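The Flelar toilet fill valve, bottom entry, and why I stock it

If you've ever laid in bed at two in the morning listening to the loo whisper to itself, you'll know why I started selling these. Mine did it for a whole winter. A little hiss, then quiet, then a little hiss again, and every time I told myself I'd look at it at the weekend (I did not look at it at the weekend). When I finally took the lid off the cistern the old valve was furred up with limescale and the washer inside had gone as hard as a biscuit. I bought the cheapest replacement I could find, and that one was hissing by Easter. Then I tried a Flelar, and I've had one in both our bathrooms ever since.

So this is the page for the Flelar bottom entry fill valve. I sell a side entry one as well, on its own page, and I'll explain how to tell which you need further down, as it's the question I get asked more than any other.

What it does

The fill valve is the part that lets water back into the cistern after you flush and shuts it off when the level is right. It isn't the part that does the flushing, that's the flush valve or the siphon, and if your loo is trickling down the back of the pan then it may well be that you need to look at instead. If water is running out of the overflow, or the cistern takes an age to fill, or you get that hiss, or a great honking noise at the end of the fill that sets the dog off, the fill valve is your first suspect.

I like the Flelar because you can take the top off with a quarter turn and get at the washer without draining everything and grovelling about under the cistern. There's a little filter in the tail too, which you can pull out and rinse. In a hard water area (hello, fellow sufferers) that makes all the difference. I rinse mine twice a year, when I remember.

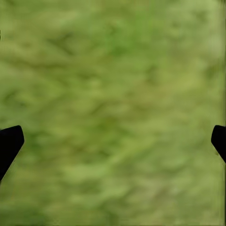

Kairys wrote in to say the quarter turn top was stiff as anything the first time and did I have any tips, as it felt like something was about to snap. It's a fair point and I've had it from a few people now! Hold the stem still with one hand and turn only the cap with the other. If you let the whole valve twist you're fighting the washer at the bottom as well, and you might start a leak there. A smear of silicone grease on the seal when you put it back and it'll come off sweetly next time. Please don't use Vaseline or cooking oil, they'll rot the rubber.

Bottom or side?

Look at your cistern from the outside and find where the cold water pipe goes in. If it comes up from underneath, you want this one. If it goes in through the side, near the top, you want the side entry. If you can't see a pipe at all, your cistern is probably boxed in behind a panel, and you'll need to find a way in and have a look before you order anything. Do check, please. I've posted out 658 of these so far and I'd say nearly all the ones that come back are perfectly good valves that went to the wrong sort of cistern.

What's in the box

You get the valve, the float already fitted, a sealing washer for the inside, a plastic backnut for the outside, and a spare diaphragm washer taped to the instructions. The instructions are all right. The drawings are a bit small, so I put my own printed sheet in with every order, in large type.

You don't get an isolating valve or a flexible hose. If your pipe hasn't got an isolating valve on it I would fit one while you're there, it's a few pounds and you'll thank yourself the next time something drips. I sell the Urnimico one, which has a proper little lever on it so you're not hunting for a screwdriver while your socks get wet.

Setting the height

The stem adjusts up and down to suit the cistern, and then there's a screw on the float arm for the fine adjustment. Get the stem in the right place first and don't try to do it all on the screw. You want the water to stop a bit below the top of the overflow. There's usually a water line marked on the inside of the cistern, though on my own downstairs loo it had worn off completely and I had to guess, flush, guess again. It took me some 33 minutes from turning the water off to washing my hands, and I'm not quick.

Do the backnut up by hand and then give it a small nudge with a spanner. Small! It's plastic on most of these, and if you heave on it you'll strip the thread or, much worse, crack the cistern. I did that once in a rented flat and I still go a bit hot thinking about it.
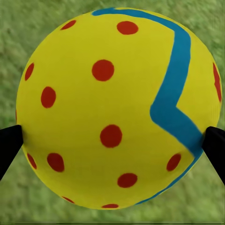

Once it's all back together, turn the water on slowly and let the cistern fill with the lid off so you can watch it. Wrap a sheet of kitchen roll round the joint underneath and leave it for an hour. Kitchen roll shows up a weep that you'd never feel with your fingers. If it's damp, a touch more on the nut usually sorts it.

Low pressure

The valve comes set up for mains pressure. If your loo is fed from a tank in the loft you'll need to take out the little restrictor in the tail, or it'll fill at the speed of a leaky tap. You pull it out with long-nosed pliers. Keep it in a drawer somewhere, in case you ever change your system over. My parents' house is tank fed and with the restrictor out theirs fills nicely, if a bit louder than ours.

Will it fit a Vullaneck cistern?

Yes, most of them. The slimline Vullaneck is a squeeze, as the float can catch on the front wall when it rises. You can swing the float round towards the back before you tighten up and then it clears. If yours has the push button in the lid with the long plastic rod, check that the rod doesn't foul the cap. Send me a message with the width of the cistern, measured inside, and I'll tell you what I think.

Guarantee and returns

The maker gives 3 years on the valve body. Washers aren't covered, as they wear, but I keep them in stock and they cost next to nothing. They're good for 2,000 flushes at the very least, in my experience, and usually a great deal more unless your water is really scaly. If you've bought the wrong type, send it back dry and in its box within the month and I'll swap it. You pay the postage to me and I pay it back to you.

Orders that reach me before noon go out the same afternoon. If you're stuck with the water off and a house full of people, put a note on the order and I'll pack yours first.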